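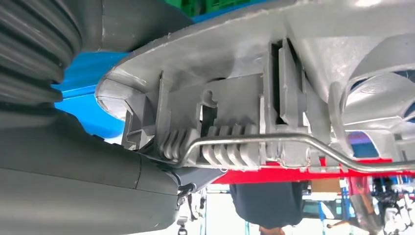
Work in Term 4 has centred on the reach-under task, the second of the deliverables in the Hernen funding agreement. The task requires the student team to bring the arm in beneath the grey plastic undercarriage housing, locate a named feature and hold the wrist camera steady on it without touching the part. The keyhole slot near the middle of the housing is the current reference feature. It sits in a flat panel and has a clear outline, and the detection routine handles it better than the deep pocket beside it, where shadow dominates. The main obstruction is the thin metal rod that kinks near the three narrow fins and then runs across the four thicker ones. It is bright along its length, and the edge detector tends to report it as part of the housing.

This report covers the period since the mid-year statement to Revar. It follows the order of the agreement: technical progress, student participation, equipment, spending, and risks.

1. Technical progress

Approach path. The arm now follows a stored path to a standoff point below the housing, and a student at the console approves the final move. The standoff point was previously set by hand at the start of every session. It is now calculated from a calibration plate fixed to the bench, and set-up takes about 20 minutes, most of which is spent on the plate.

Feature detection. The first version of the detector, written in Tiltik by the senior group, used a single brightness threshold. It performed acceptably on a plain test panel and poorly on the real part. The housing is pale and the workshop behind it is brightly lit, so a threshold that suited the outer lip lost most of the interior walls. The second version sets the threshold locally and compares the result against a template of the slot. In the last set of trials it found the slot in 8 of the recorded runs without operator correction. The remaining runs were stopped by the operator and have been logged by cause.

The causes fall into two groups. In the first, the detector selected one of the dark oval openings in the domed section in place of the slot. A shape check has been added for this and is being tested. In the second, a highlight on the rod joined the outline of a fin, and the position estimate shifted sideways. Students have tried a polarising film over the lens with mixed results: it reduced the highlight from some angles and darkened the pockets from all of them. The film has been removed for now. The group intends to mask out the rod using its known route across the part.

Clearance. The bellows on the arm needs more room than the original drawing allowed. When the wrist is turned towards the flared lip the folds bulge to the side, and the simulated model treated them as a straight cylinder. The model has been changed to use a wider envelope at the bellows. This closes off one of the planned approaches, on the lip side. No deliverable depends on that approach, but it had been described in the original proposal and is therefore noted as a variation.

Contact sensing. Not started. The agreement places it in the next period. A small amount of reading has been done by the senior group, who would like to use motor current as the first signal and add a dedicated sensor only if that is inadequate.

2. Student participation

The project runs as an after-hours club at Honorato, with sessions starting at 3.30 pm. Work is divided among 4 groups: motion, vision, mechanical, and records. The records group was formed this term. Its members keep the run log, store the camera images and write up each stopped run on the same day. Before this, run notes were kept by whoever was at the console and were difficult to compare.

Students in the lower years have been limited to simulation and to the records group until they pass the workshop induction. All of the current motion group have passed it. The vision group has had some turnover, and the code comments were not good enough for new members to work from. A short written guide to the detector has been started and covers calibration and templates. The section on tuning still has to be written.

3. Equipment

The arm has been reliable. The wrist cable was re-routed after it caught during a rotation test, and the outer sleeve was replaced. The camera mount was also remade. The earlier mount loosened over a session, which showed up in the log as a slow drift in the slot position and was first taken for a software fault. The new mount uses a locking screw and is checked against a scribed line at the start and end of each session.

The lighting is unchanged. The vision group has asked for a small ring light at the wrist. The request is reasonable, but the extra width would need to be added to the clearance model before fitting.

4. Spending

Spending on consumables is within the budget line. The remade camera mount was charged to workshop materials. Travel has not been drawn on. We ask that Revar allow part of the unspent travel amount to be moved to equipment to cover the ring light and a spare wrist cable. A written quote can be supplied on request.

5. Risks and changes

The main technical risk is still false detection close to the part. The operator approval step limits the consequence, and it will stay in place for the remainder of the project. The proposal had listed fully unattended approach as a stretch goal. We recommend withdrawing that goal.

The second risk is workshop access. The bay is shared with other classes, and the bench plate has to be recalibrated when the set-up is moved. A fixed location has been requested for next year. If it is not granted, the set-up time given in section 1 will continue to apply to most sessions.

6. Next period

- Complete the shape check and the rod mask, then repeat the trials on the same part.
- Finish the tuning section of the detector guide.
- Fit the ring light, subject to Revar's approval of the transfer and a revised clearance model.
- Begin contact sensing using motor current.

The run log and the stopped-run notes are available to Revar on request.

November
Prepared by Pouran Khosravi, project supervisor

Contact the Hernen project | © Honorato | Back to top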